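Tiempo de lectura: 2 min
Robótica doméstica / Manipulación de textiles

4.2. Doblado de ropa sobre superficie blanda

La ropa sigue siendo el punto débil. Platos, cajas, piezas de taller – eso ya se resuelve en Grodum con tasas razonables. La tela no. Aquí el caso de la prenda negra sobre la cama (fig. 9), tarea que Ljungberg y Coppens dejaron fuera de la primera versión del protocolo. 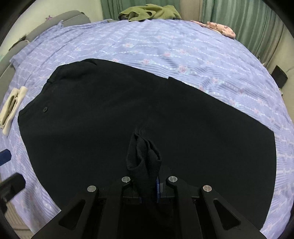
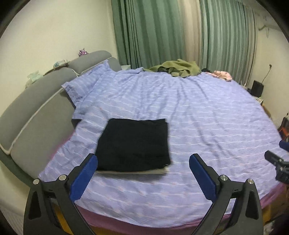

Figura 9. Prenda negra sobre sábana estampada: extendida, con un pliegue sujeto por la pinza (primera imagen), y doblada en bloque compacto (segunda imagen).

Dos dificultades. Primero, el color: negro mate, arrugas poco marcadas, bordes interiores casi sin contraste. El estimador de contorno acierta en la silueta y falla en las capas. Segundo, el colchón cede, y la altura de agarre calibrada en mesa no sirve. Rønning propone corregirla por contacto; pendiente.

Del total de unas 2,000 secuencias, 651 corresponden a prendas sobre cama. La política entrenada solo con mesa no tranfiere – pellizca la sábana junto con la prenda, o no pellizca nada. Con datos de cama mejora el primer pliegue, el segundo apenas. Alinear los bordes sigue siendo cosa de personas.

¿Puede una máquina doblar la colada? Una prenda aislada, a veces. Un cesto entero, todavia no. Sjögren discute el criterio de éxito en la sección 5.

Contacto: Grupo Groment | © Groment, todos los derechos reservados | Volver arriba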